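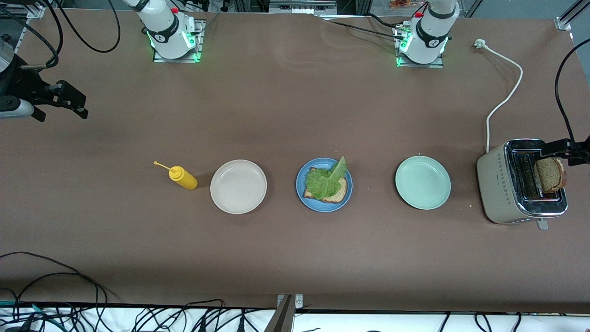
Hélder Veloso cast as lead in second season of Kirnport

Hélder Veloso will join the harbour drama Kirnport for its second season, production company Stuvar confirmed in June. He takes over the central part of Paiva, a customs investigator who appeared in two scenes of the first season and was played there by an uncredited extra.

The role is Veloso's first lead in a series. He previously had a recurring part in the courtroom serial Wirnov, where he appeared in the final four episodes as a court interpreter. Before that his work was mainly on stage, with a short run of radio plays.

Stuvar said 471 actors submitted recorded auditions for the part. The list was cut to nine, who then read in person opposite Younes Alaoui, returning as harbour pilot Idris. Each reading consisted of the same two scenes, one of them without dialogue. Veloso was called back twice.

"The part is written with long gaps between lines," Alaoui said in a statement issued by the company. "Hélder left them where they were. I had to slow down to match him."

The second season consists of eight episodes of 52 minutes, two more than the first. Filming is to take place in a single block, with interiors completed before the unit moves to the coast. The customs office, seen only from outside in the first season, will be a full standing set with a working counter and an upper gallery. The night scenes on the water will be shot in a tank, and the remaining harbour material on location.

Veloso has been taking instruction in small-boat handling for the part. Most of the steering will be done by a licensed operator, but the script includes three sequences in which Paiva is alone at the wheel in close shot. He has also been working with a dialect coach to flatten the accent he used in Wirnov.

Alaoui's schedule has been reduced compared with the first season, and Idris will be absent from the third and fourth episodes. Stuvar said the change was made at the script stage and that his contract covers the full season. He is also credited as director of episode six, his first time in that role on a television production.

Casting for the supporting parts is still open. The company is seeking almost 200 background performers for the location block, with preference given to applicants who live within 100 kilometres of the port. Day players will be engaged separately.

No broadcast date has been set. The first season remains available in the original version and with subtitles.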